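Growing a persimmon from a grocery bag

I have been promising to write about persimmons since before the clocks changed, and every time I sat down to do it I ended up eating one instead and having to wash my hands. So please forgive the delay. It's been a good fruit season in our house, maybe the best we've had since we moved out to Hurnport, and I want to get it all down while I still remember it.

For anyone who is new here, I grew up without persimmons. My grandmother had plums, my aunt had plums, everybody on our road had plums, and if you wanted anything else you went without. I was a grown woman with a mortgage before Mỹ Ông, who lived across the hall from us in the old apartment, handed me a paper bag with two soft orange fruits in the bottom and told me not to touch them for a week. I touched one the next day, of course. If you have ever bitten into an unripe Hachiya you know exactly what happened to my mouth, and if you haven't, picture licking a wool sweater that somebody has dusted with chalk.

I waited for the second one. I put it on the windowsill and ignored it until the skin went thin and the whole thing slumped a little, and then I ate it over the sink with a spoon. It tasted like apricot jam and honey and something a bit like pumpkin, and I stood there feeling silly for having wasted the first.

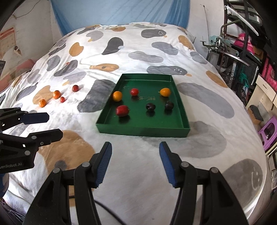 There are really two kinds you'll run into at the store. The Hachiya is the tall one with the pointed bottom, shaped like an acorn, and that's the one you have to wait for. The Fuyu is squat, more like a tomato, and you can eat it while it's still crisp, skin and all if you don't mind a bit of chew. I slice Fuyus into salads with walnuts and whatever sharp cheese is in the drawer. My husband eats them like apples, standing up, and leaves the little leafy caps on the counter for me to find.

Now, the tree. I had wanted one for years, and when we finally had a yard I went straight to the nursery over in Rultow and talked poor Kazimiera Piątek's ear off for most of a morning. She was very patient. She asked how cold it got on our side of the ridge, and whether the ground stayed soggy in spring (it does, down by the fence), and she steered me away from the big one I had my eye on and toward a skinny grafted Fuyu that looked like a walking stick with a label on it. I paid for it and drove home with the top of it sticking out of the passenger window.

We planted it on the slope behind the shed, where the water runs off. Persimmons have a long dark taproot that snaps if you look at it wrong, so we dug down deeper than seemed sensible and filled in by hand. Then nothing happened. All that spring, nothing! The maples leafed out, the lilac came and went, and my stick stood there being a stick. I called Kazimiera twice. She told me to scratch the bark with my thumbnail, and there was green under it, so I left it alone and tried not to hover.
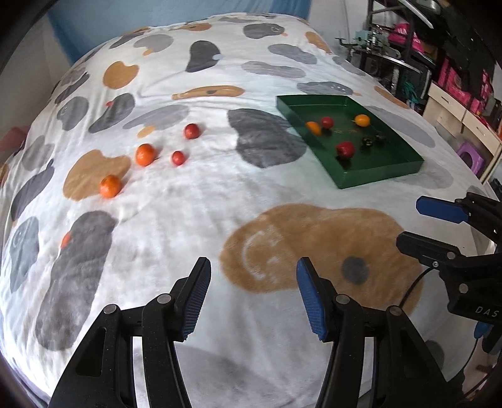
Page last changed: July, 9:22 p.m.

The leaves came at last, and they were huge and shiny, and I took far too many pictures of them. We got no fruit that year and none the next. The year after that we got 22, and I know because I went out every evening with my coffee and said hello to each one. The squirrels had a few. A windy night in October had a few more. The rest we picked with clippers, leaving the caps on, and they sat in a bowl on the table looking so pretty that I hated to cut into them.

This past season was the first time we had more than we could eat, so I finally tried drying them. Şükran Şimşekoğlu, whom some of you will remember from the quince post, dries everything that comes into her kitchen, and she walked me through it on the phone. Slice them crosswise, a bit thicker than you think, so you get that lovely star in the middle. Lay them on a rack without letting them touch. I used the oven at its lowest setting with the door propped open on a wooden spoon, and they took most of the day and made the house smell like caramel. Mine came out leathery at the edges and a little sticky in the center, and I've been told that's how they should be, so I'm going with it.

I also made the steamed pudding my friend Renata Domański swears by. You need very ripe Hachiyas for that, the ones that feel like water balloons. Scoop out the pulp, stir in the baking soda, and don't panic when it sets up like jelly in the bowl. I panicked. I threw out a whole batch and had to go back to the store for more fruit, and Renata laughed at me for a good long while.

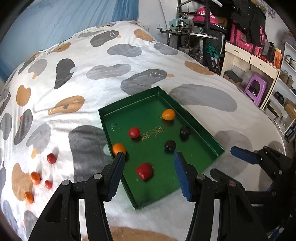
A few things people have asked me

Can you freeze them? Yes, whole. Put a ripe Hachiya in the freezer overnight, let it sit on the counter for a bit, slice off the top and eat it like sherbet.

Do you need two trees? Not with a Fuyu. Ours is all alone up there and does fine. The native American ones are a different story, and you'll usually want a male and a female.

How do you hurry up a hard one? A paper bag with a banana or an apple in it, folded shut, on top of the fridge. Check it every day or so. I've forgotten a bag up there before — please don't do that.

If you have a pudding recipe that doesn't call for three hours of steaming, I would love to have it. Leave it in the comments, or give it to Mỹ, who will be here for supper again before the next batch is ripe.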